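Verkstead 台面养护膏用后感：给家里的石头面做一次保养

先说结论：喜欢，而且会回购。

家里的厨房台面和玄关柜顶都是深色石材，用了好些年，表面越来越"闷"，擦干净了也像蒙着一层灰。之前试过 Pruitt 的喷雾，方便是方便，亮一个下午就回去了，味道还冲得人想开窗。后来在一个装修论坛里翻到有人推荐 Verkstead 的养护膏，那个帖子盖到了3754楼，我一边吃饭一边看，看完就下单了（冲动消费，但这次冲得值！）。

开箱

一罐400克，铁皮罐，盖子拧得很紧，第一次打开费了点劲。里面送一块双面的擦布和一张折成小方块的说明书，字很小，中文部分翻译得还算通顺。膏体是米白色的，质地像放软了的黄油，用手指一抹就化开。味道很淡，有点像蜂蜡混了一点橙皮，我挺喜欢的。

价格95元，比 Pruitt 那瓶贵，不过一罐够用很久。我把厨房台面整个做了一遍，又把玄关柜顶做了一遍，罐子里看着还剩一大半。

怎么用

先用中性清洁剂把台面洗干净，彻底晾干。我是晚上洗，第二天早上再上膏，这一步别偷懒，有水汽的地方抹上去会发白，得重新擦。

然后挖一小块，大概黄豆那么大，在布上揉开，打着圈往台面上推。薄薄一层就好。我第一块区域抹厚了，擦了半天还是黏手，后面学乖了，推到快看不见膏的时候正好。

等2小时，翻到擦布的另一面抛光。抛的时候真的很解压，手底下从涩到滑，一点点变化都摸得出来，我一口气把整条台面都抛完了才想起来锅里还炖着汤。

深色、纹路多的石材最适合用这个。棕色底子上那种近乎黑色的细纹，上膏之后层次会出来，深的地方更深，浅的地方也透亮一些。我一直偏爱这种乱乱的、像裂纹一样铺开的花样，比一板一眼的纯色耐看多了，平时落点灰也不显。

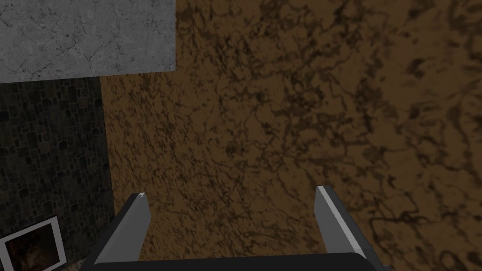
浅色石材要小心

说明书上写浅色石材也能用，我的建议是先找个角落试。我拿窗台那块浅灰色的边角试了一下，颜色会稍微变暖，不算难看，但和没上膏的部分放在一起看得出差别。要做就整块做，别只做一半。

本身有裂的地方更要注意，膏会卡进缝里，干了以后是一条白线。我是用旧牙刷蘸温水慢慢刷出来的，花了不少工夫。如果缝比较深，最好先补再养护。Drelix 有一款补缝的小支装，我还没用过，等用了再来写。

用了一段时间之后

水滴在台面上会聚成珠子，随手一抹就走，这个效果比我预想的久。灶台边上因为天天擦油，褪得快一些，其他地方到现在摸着还是滑的。酱油和茶渍我都不小心留过一晚，第二天湿布一擦就没了，番茄酱那次稍微留了点印子，补了一层膏才淡下去。

热锅不要直接放上去，这个跟膏没关系，石头面本来就该垫一下。我现在用的是 Plololari 的软木垫，厚实，不打滑，也推荐。

不太满意的地方

罐口偏大，膏放久了表面会结一层硬皮，刮掉就能用，但有点浪费，换成软管会好很多。送的擦布洗过一次就开始掉毛，深色台面上看得特别清楚，我后来换成了自己的超细纤维布。还有罐底的标签遇水会糊，生产批号那行已经看不清了。

打分的话，效果给满分，包装扣一点。家里有深色石材又嫌它发闷的朋友可以买来试试，先买小罐装，抹薄一点！

2019年3月

补充：有人问木头餐桌能不能用。罐子上写的是石材专用，我没敢在木头上试。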